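4. Earnings surprise and the after-hours price response

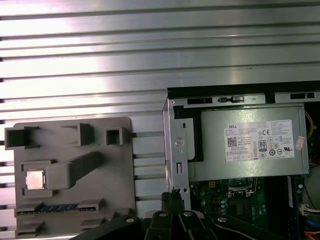 We now turn to the drop itself. Section 3 showed that small and mid-size retailers lose more value on a revenue miss than on an earnings miss of the same size. The question here is when the loss happens. Most earlier work takes closing price to closing price and stops there, which hides the part we care about. A report lands at 4:05 in the afternoon, the stock trades thin for a few hours, then opens the next morning at a price that may already hold the whole move. Or may not.

The sample is 198 reports from listed store chains, all released after the close. Reports put out before the open were dropped, as were reports that came with a merger notice or a change of chief executive. Chains with no after-hours trades in the first hour also dropped. For each report we keep the last regular price, the price at the end of evening trading, the next open and the next close. Four prices, three gaps between them.

4.1 Two kinds of miss

A miss on earnings per share is the easy case. The number is in the headline, every screen shows it, and the evening price moves within minutes. By the next open there is little left to do. The last gap, open to close, is small and changes sign from one report to the next.

Revenue misses are slower. The evening move is in the right direction but too small, and the stock keeps sliding through the next morning. Wavura is the clearest single case. Its December-quarter earnings matched the estimate, revenue fell short by 2 percent, and the shares hardly moved untill the call was well under way. Most of the loss came the next day, in regular hours, on heavy volume. Dastness looks much the same one quarter later, except that the open overshot and part of the loss came back by noon.

Why slower? One reading — the one we lean to — is that revenue has to be read together with store count. A chain that opened stores and still missed on sales has a problem in its older stores. That takes a few minutes with the tables at the back of the release, and evening traders don't seem to spend them. Another reading is plain lack of sellers after hours. We can't fully seperate the two with the data at hand. Splitting by evening volume helps a little: the slow drift is there in both halves, weaker in the busy half.

4.2 Guidance

Guidance muddies all of this. Of the full set, 175 reports gave some outlook for the next quarter, either a range or a single figure. Where the outlook was cut in the same release, the evening move is large whatever the headline numbers say, and the revenue effect from 4.1 mostly goes away. Where it was held, the effect is as strong as before. So the drift belongs mainly to firms that missed on sales and told the market nothing had changed. Fernmont did this in 4 straight quarters. Market reaction got faster each time, with the last of them nearly all done before the evening session ended.

Raised outlook plus a revenue miss is rare. Too few cases for a separate line, left in the pooled figures.

4.3 Checks

Three things could be driving the result. First, stale estimates. Analyst numbers that had not been touched in the month before the report were thrown out and the tests run again, same pattern. Second, size. Smaller chains do drift more, but the gap between revenue and earnings misses holds inside each size group. Third, the Leitner file, our source for evening prices, stamps some trades late. Moving the evening cutoff back by half an hour changes the middle gap slightly, the last gap not at all.

One check did not go our way. With holiday-quarter reports taken out, the drift after a revenue miss is still negative but no longer clearly different from zero. Could be sample size. Could be that holiday sales simply matter more and the rest of the year is noise. Section 5 takes the holiday reports on their own and adds same-store sales for the chains that publish them.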